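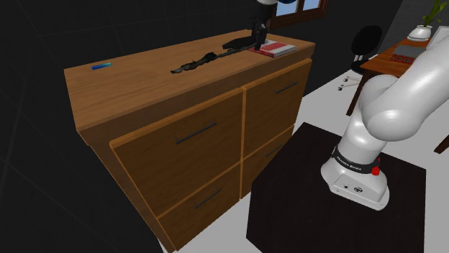
4.2 Agreement between wrist readings and the chest strap

Claims for wrist-worn heart rate sensors are usually based on resting data, where almost any sensor does well. We therefore looked only at the interval sessions. Each of the 16 runners wore the Ustier band on one wrist and the Virnolier band on the other, with a chest strap as the reference. This gave 223 usable sessions after we dropped those with gaps in the strap signal longer than 60 seconds.

Average error over a full session was small for both bands, and we doubt it means much. High and low readings cancel out, so a band can miss every sprint and still report a fair mean. Scored second by second, both bands trailed the strap at the start of each sprint, and the Ustier sometimes locked onto step rate instead of pulse (Figure 4). Tô and Arancibia saw a similar fault in older bands and blamed a loose fit. Our runners had their straps checked before every session, so we find that explanation hard to accept as the whole story.

Figure 4. Second-by-second error against the chest strap during sprints, by band. Sessions from 2 runners with wrist tattoos are plotted separately.

The maker of the Ustier released new firmware in August, after our testing had ended. The release notes promise "improved accuracy" but give no test method, and we have not adjusted our results for it.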